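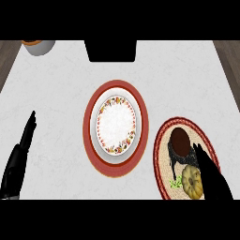

浅灰白色大理石台面,靠后的左角放着一只白色杯子(渲染图)

Hornura 红茶品饮记录

Hornura 是一份中文红茶品饮笔记的整理稿,由 Surkell 茶室的纸质登记本录入而成,经过校对、去除个人信息和统一用词后发布。数据以文本表格形式提供,共683条记录,涉及59款茶样。每条记录对应一个人对一款茶样的一次品饮,包含冲泡条件、干茶和茶汤的简短描述、若干项打分以及一段自由书写的评语。

维护者:Kibet Gachanja(录入规范、文件发布)、Subira Mfaume(用词表、校对)。

目录

背景
文件说明
字段说明
冲泡和品饮方式
录入与校对
用词表
打分的含义
缺失值和特殊标记
已知问题
适合和不适合的用途
使用 Podis 读取
隐私处理
版本记录
许可与引用
反馈

背景

Surkell 茶室有一个延续了几年的习惯:每次开一批新茶,当班的人和愿意参加的熟客各写一页笔记,写完夹进登记本。起初的目的是进货时有个参考,看某一款茶放了一阵之后味道变成什么样,或者同一个茶园不同批次的差别大不大。登记本没有固定格式,早期的页面几乎全是自由文字,后来才印了表头。

Mfaume 在整理旧登记本时发现,不同的人对同一种气味的叫法差得很远。有人写“烤红薯”,有人写“焦糖边”,还有人写“炉子旁边的味道”,放到同一天同一壶茶里看,说的多半是一回事。单独读一页看不出来,把同一茶样的各页并排才看得清楚。于是有了录入的想法。最初只打算做一份内部用的气味词对照表,后来觉得原始评语本身也值得留下,就一并录了。

这份数据不是专业审评的结果。参加的人里有做茶叶生意的,也有第一次认真喝红茶的。茶样也没有经过抽样设计,进了什么货就喝什么,所以产地和等级分布很不均匀,云南和福建的茶明显偏多,肯尼亚和阿萨姆的茶次之,其他产地零散。

文件说明

发布包里有两个数据文件,另附说明和用词表。

samples.tsv:茶样表。每行一款茶样,记录产地、采制季节、外形类型、包装方式、开封情况等。茶样编号在本表中唯一。

notes.tsv:笔记表。每行一次品饮,通过茶样编号与茶样表关联。评语全文也在这张表里。

terms.txt:用词表。左边是统一后的词,右边是登记本里出现过的写法,以制表符分隔。

README:即本文件。

所有文件采用 UTF-8 编码,不带 BOM,换行符为 LF。表格以制表符分隔,首行为字段名。评语中原有的换行已替换为全角竖线“|”,需要还原段落的请自行替换回去。评语里原本没有出现过全角竖线,替换不会造成混淆。

如果用电子表格软件直接打开,请把茶样编号一列设为文本格式。编号以零开头,按数字读取会丢掉前面的零,之后两张表就对不上了。这是收到询问最多的一个问题。

字段说明

茶样表

sample_id:茶样编号,文本。
origin:产地。尽量写到县或茶区,登记本上只写了国别的,就只保留国别。
season:采制季节,取值为春、夏、秋、冬、不明。非洲和南亚的茶按原包装标注的采摘期填写,没有标注的填“不明”,没有按月份换算。
leaf_type:外形类型,取值为条形、卷曲、颗粒、碎茶、其他。
cultivar:品种。大部分为空。只有包装或供货单明确写了品种时才填,不根据味道推测。
pack:包装方式,取值为罐装、铝箔袋、纸袋、散装、不明。
opened_before:首次记录时是否已经开封过,是或否。
source_note:与来货有关的补充说明,自由文字。供货商名称已去掉,唯一例外是 Ogunleye,该店同意保留名称。Ogunleye 的茶样多为小包试样,量少,因此相关笔记往往只有一次冲泡。

笔记表

note_id:笔记编号,文本。
sample_id:茶样编号。
round:第几轮品饮。登记本分成前后两个阶段,表头印好之前记为1,之后记为2。这一字段很重要,两个阶段的打分习惯有差别,见下文“已知问题”。
taster:品饮人代号。同一代号在全表中指同一个人。
water:用水,取值为过滤水、瓶装水、自来水、不明。
temp_c:注水温度,摄氏度。未量温度而写“刚开”的,填100,并在 flags 中标 T。
leaf_g:投茶量,克。
vol_ml:注水量,毫升。
steep_s:浸泡时间,秒。多次冲泡的只填第一泡,其余写在评语中。
vessel:器具,取值为盖碗、瓷壶、玻璃壶、马克杯、审评杯、其他。
milk:是否加奶,是或否。
dry_note:干茶描述。
liquor_note:茶汤颜色和清浊的描述。
aroma:香气词,使用统一后的词,多个词以顿号分隔,顺序与原文一致。
aroma_raw:香气原文。
body:醇厚度打分。
astringency:涩感打分。
sweetness:甜感打分。
overall:总体喜好打分。
comment:评语全文。
flags:特殊标记,见后文。

冲泡和品饮方式

茶室的默认做法是取三克茶,用盖碗或瓷壶冲泡,水温九十五度上下,第一泡的时间由当班的人定。默认做法没有强制执行。颗粒茶和碎茶很多时候用马克杯直接泡,投茶量也偏低,因为照三克来泡会浓得难以入口。

茶汤分到各人杯中之后才开始写笔记。登记本的表头要求先闻后喝,喝完至少等一分钟再写总体分,是否照做没有核对。品饮时允许交谈。Gachanja 在早期曾试过让大家写完再说话,几次之后就作罢了,客人觉得拘束,写的也变少。因此同一天同一茶样的各条笔记不能看作相互独立,某个词由一个人说出口之后,很容易出现在其他人的纸上。做统计时请把同一茶样、同一轮的记录当作一组处理。

加奶的记录主要集中在肯尼亚和阿萨姆的颗粒茶。加奶前后分别写过笔记的,录成两条,评语中如有互相引用的地方保持原样。加奶的记录中,liquor_note 一般描述加奶之后的颜色,少数人先写了清饮的汤色再加奶,这种情况在 flags 中标 M。

茶室没有采用盲品。茶罐就放在手边,品饮人知道喝的是什么,多数时候也知道价格。价格没有收入数据。

录入与校对

录入由两位维护者分工完成。每页先由一人照原文打字,包括错别字;再由另一人对照纸页检查一遍,改正打字错误,保留书写者本人的错别字。两人对字迹判断不同时,放到一起再看,仍然认不出的字以“□”代替。

统一用词只作用于 aroma 一列,dry_note、liquor_note 和 comment 都没有改动。如果研究的是人们实际怎样描述茶,请用 aroma_raw 和 comment,不要用 aroma。

数字字段做了简单的范围检查。投茶量写成“一小勺”“一把”之类的,没有换算成克,leaf_g 留空,原话附在评语开头的方括号里。浸泡时间写成“一首歌的工夫”一类的也照此办理。方括号内的文字都出自登记本,不是录入者加的。

繁体字保留繁体。英文和斯瓦希里语词句保留原文,没有翻译。登记本里用斯瓦希里语写的多是单个词,例如 chungu(苦)和 tamu(甜),夹在中文句子里。用词表收了这些词,与相应的中文词归在一起。

用词表

用词表是这次整理花时间最多的部分,也最容易引起不同意见。归并的原则是宁可少并。只有当两个写法在同一茶样的笔记中反复相互对应,而且询问过书写者(能问到的话)之后,才归为一个词。下面列出几组供参考。

烤红薯:归入烤红薯、烤地瓜、番薯皮、红薯焦边。没有归入“焦糖”,二者在不少笔记中同时出现,书写者显然觉得有区别。

蜜香:归入蜜香、蜂蜜、蜜味。“糖水”单列。

木质:归入木头、木质、旧柜子、铅笔屑。“松烟”单列,不归入木质,也不归入烟味。

麦芽:归入麦芽、麦香、大麦茶、面包皮。“面包皮”放在这里有争议,Mfaume 主张单列,目前的版本暂时维持归并。不同意的使用者可以改 terms.txt 后重新生成 aroma 列,方法见“使用 Podis 读取”。

花香:只归入笼统的花香。玫瑰、兰花、桂花等具体的花各自单列。“香水味”没有归入花香,几位书写者用这个词时带有贬义。

青味:归入青草、青气、生青。“豆腥”单列。

陈味:归入陈味、旧报纸、纸箱。“受潮”单列。旧报纸在部分书写者那里是中性的描述,不一定指缺陷。

还有一类词没有归并,按原样保留为长尾,例如“雨后水泥地”“外婆的针线盒”“游泳馆”。这些词多半只出现过一次,删去又可惜。需要固定词汇量的使用者可以按出现次数自行过滤。

打分的含义

四项打分均为0到10,允许半分。醇厚度从稀薄到浓厚,涩感从无到强,甜感从无到明显,这三项描述强弱,分高不代表好。只有 overall 是喜好分。

有的书写者误把涩感当作好坏来打,越不涩分越高。能从评语中确认写反的,我们没有改数字,在 flags 中标 R。无法确认的不作标记。使用涩感一列之前,建议先看同一品饮人的几条评语。

没有向品饮人提供参照样。每个人的打分范围差别不小,有人几乎只在6到8之间活动,也有人满分和零分都给过。跨人比较时应先按品饮人做标准化,或者只用排序。

缺失值和特殊标记

缺失值一律为空字符串,没有使用“NA”或“-1”。分类字段中的“不明”表示登记本上明确写了不知道,或经询问后仍不清楚;空值表示登记本上没有写。二者含义不同,请不要合并。

flags 列可以为空,也可以包含一个或多个字母,字母之间不加分隔。

T:水温未测,按“刚开”填写。
M:汤色描述与是否加奶不一致。
R:涩感打分方向疑似相反。
H:部分字迹无法辨认,评语中含“□”。
C:评语写于品饮当天之后,属于补记。
S:茶样编号由录入者根据上下文推定,登记本原页没有写。
X:书写者自己划掉整条后又要求保留。

标 S 的记录在做茶样层面的分析时最好去掉。

已知问题

前后两轮的打分不能直接相比。第一轮的页面没有表头,分数是后来请书写者翻看自己的评语补打的,没能补打的留空。补打的分数与评语的用词更一致,分布也更集中,这多半是补打方式造成的,与茶叶无关。

汤色描述受光线影响。茶室靠窗的桌子和里间的桌子光线不同,登记本上没有写坐在哪里。“红亮”“橙红”“橙褐”之间的差异不宜过度解读。

开封时间缺失较多。虽然最初设登记本是为了跟踪存放后的变化,但开封日期常常漏写,opened_before 只能回答是否开过,无法回答开了多久。想研究存放影响的使用者可能会失望。

同一茶样可能混有不同批次。散装茶续货后沿用旧罐,编号没有更新,这种情况在 source_note 中写明的只是一部分。

少数品饮人贡献了大量记录,其余的人各写几条。按记录平均得到的结果很大程度上反映的是常客的口味。

部分评语提到点心。喝茶时配了什么没有单独成列,香气词中的“奶油”“芝麻”有可能来自点心。我们没有删除,只在用词表中加了注。

适合和不适合的用途

适合用于:观察非专业人士描述气味和口感的语言;练习表格清洗、多表关联和不一致标签的归并;作为中文短评语的小规模阅读材料;茶室和小店设计自己的登记表时参考字段。

不适合用于:判断某个产地或品种的品质;给茶叶定价或定级;训练要求可靠标签的气味分类模型;健康方面的任何结论。评语里有些关于“养胃”“提神”的说法,属于书写者个人看法,录入时没有核实。

如果要做训练和测试的划分,请按茶样划分,不要按记录随机划分。同一茶样的评语相似度很高,随机划分会使结果看起来比实际好。

使用 Podis 读取

Podis 是维护者写的一个小脚本,用来检查文件完整性、关联两张表和重新生成 aroma 列。不用它也完全可以,任何能读制表符分隔文件的工具都行。

检查文件:

podis check samples.tsv notes.tsv

正常时没有输出。编号对不上或分数越界时,会打印行号和字段名。

关联两张表:

podis join samples.tsv notes.tsv -o joined.tsv

修改用词表后重新生成香气列:

podis terms terms.txt notes.tsv -o notes_new.tsv

重新生成时以 aroma_raw 为准,原来的 aroma 列会被覆盖。用词表里没有的写法原样输出,并列在标准错误中,方便补充。terms.txt 中同一个写法如果出现在两行,脚本会停下来报错,不会替使用者选择。

脚本对全角和半角标点一视同仁,对繁简体不作转换。用词表中需要同时匹配繁体和简体的,两种都要写上。

隐私处理

品饮人均以代号表示,代号与姓名的对照表没有发布,也不提供。评语中出现的姓名、电话、工作单位已替换为“[人名]”“[电话]”“[单位]”。两位维护者本人也写过笔记,同样用代号,不单独标出。

整理之前,茶室向能联系上的书写者逐一征求了意见,不愿意公开的笔记没有录入。联系不上的书写者,只保留打分和香气词,dry_note、liquor_note 和 comment 三列为空。此后如有书写者希望撤下自己的内容,来信说明即可,下一版中删除,编号不再重复使用。

日期没有收入数据。熟客来店的日子比较固定,放出日期等于放出行踪。

版本记录

首个公开版本:4月放出,只有笔记表,没有茶样表,用词表为草稿。该版本中部分评语的换行丢失,不建议继续使用。

当前版本:9月2日发布。补上茶样表;增加 aroma_raw 列;flags 改为字母形式,旧版的中文标记不再使用;“松烟”从“烟味”中拆出;修正了一批水温误录为浸泡时间的记录;删除应书写者要求撤下的笔记。

从旧版升级时要注意,note_id 保持不变,但 aroma 列的内容有较多改动,依赖旧词的代码需要重新核对。

下一版打算处理的事情:与茶室核对散装茶的续货情况,尽量拆开混在一起的批次;给用词表加上每组归并的依据;把器具中的“其他”再分细一些,目前搪瓷缸和保温杯都在里面。

许可与引用

表格和用词表可以自由使用、修改和再分发,包括商业用途,请注明来源。评语全文仅限研究和教学使用,再分发时请保留本说明,并在收到撤下通知后同步更新。Podis 脚本没有使用限制。

引用时请写:Kibet Gachanja、Subira Mfaume 整理,Hornura 红茶品饮记录,并注明所用的是哪一版。

反馈

录入错误请附上 note_id 和字段名,我们会翻原页核对。对归并有不同意见的,请说明涉及哪些写法,最好举出几条评语。希望增加茶样或打分项的建议暂时无法采纳,登记本由茶室按自己的需要使用,我们只负责整理已经写下的部分。

来信可用中文、英文或斯瓦希里语。原页的照片不对外提供。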